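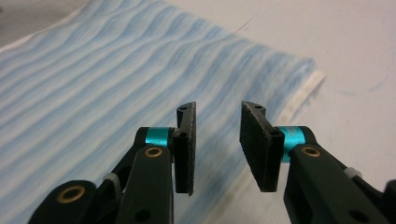
My aunt Golnar folds a towel in thirds and then in half, and she will tell you so before you've got your shoes off. I fold in half and in half again, like a person with things to do. So when she rang at 10 in the morning to say she was coming by with Marjan, I got the striped one out and practised.

Blue and white, a bit faded, and mine since I was small enough to be wrapped up in it. Mum bought it at Wanigasekara's on the corner, along with a grey one that went to my brother and was never seen again.

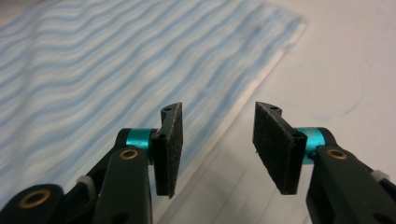 Thirds are harder than they sound! You get the first side over, smooth it flat, feel quite pleased with yourself – and then the second side comes up short and you've got a sort of lopsided envelope. I tried it with the stripes going up and down, then across. My tea went cold.

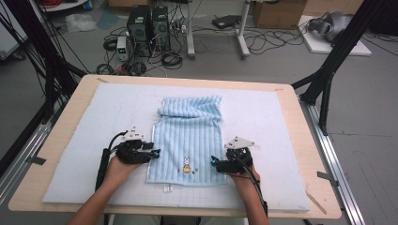 Somewhere in there I got stuck on the rabbit. I'd forgotten his colours, the yellow and the brown. I used to call him Grakell, and he had opinions on soap. I was telling him about thirds, out loud, when the door went.

"Who are you talking to?" Golnar called.

"Marjan," I said.

"Marjan's out here with me, darling. She's brought the cake."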